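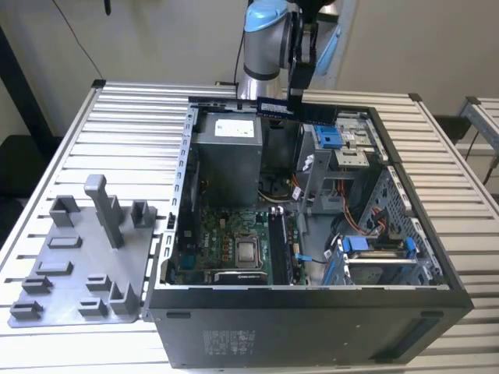 3 min read

Old office towers get a second go at Holtley repair shed

If you have ever wandered past the big tin-roofed shed at the bottom end of Holtley on a warm January evening and wondered why the lights were still on, the answer is computers. Quite a lot of them, as it happens, and most of them older than the school kids they are going to.

The Fandham Computer Library has been taking in unwanted desktop towers since last winter, and this month it signed off its 463rd machine, a milestone marked with a sponge cake and a very full kettle. The towers come from offices, from garages, from the back of somebody's wardrobe, and a good many from the accounting firm Kristiansen, which cleared out its old premises over Christmas and rang to ask whether 80 of them would be too many. (They were not, although it did take two trips with the trailer and a bit of language at the roller door.)

Every one of them gets laid on its side, has its panel taken off and is gone through properly before it goes anywhere near a family. That means a look at the power supply, a tidy of the SATA cables, fresh paste between the processor and its cooler, and nearly always some more memory, which Grażyna Piątek reckons makes the biggest difference of the lot.

"People think a slow computer is a dead computer, and it breaks my heart a little bit," said Grażyna, who started the library in her own dining room and was politely asked by her family to find somewhere else for it. "Half the time you put another stick of memory in, you give it a clean drive, and off it goes. I've had grown men come back and ask me what I did to it!"

Memory is also the part she is fussiest about. The modules go in by their edges, the notch has to line up, and the little clips at the end of the slot should close on their own. Newcomers to the bench practise on a retired motherboard until Grażyna is satisfied with the sound of the click, and she has sent people back for another go over a cup of tea more than once.

The shed itself is a plain sort of place, with its corrugated metal overhead and good strong lighting to work by, and the group has grown very fond of it. Fabian Ruchti looks after the benches and is proud of the slatted aluminium table, where small screws have a habit of rolling into the grooves and staying there until he comes by with a magnet.

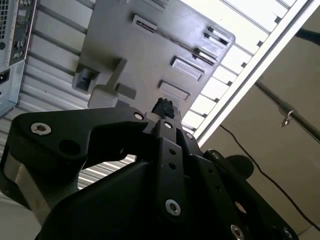

What happens to the finished machines

Once a tower has been closed up it sits running overnight, and if it is still cheerful in the morning it is matched with a household on the waiting list. The list was down to 5 names before the holidays but has filled up again with the new school year coming, and Zoriana Antoniuk, who makes the phone calls, would love to have it cleared before the first bell.

Borrowers keep the computer for as long as they need it and pay nothing. The Funetti bakery on the main street has agreed to be a pick-up point for anyone who can't get down to the shed, so you may well go in for a loaf and come out behind a keyboard.

The library is after desktop memory in any size, working hard drives and, above all, power cords. Donations can be left at the side door from four in the afternoon, and monitors are welcome too if you ring ahead first.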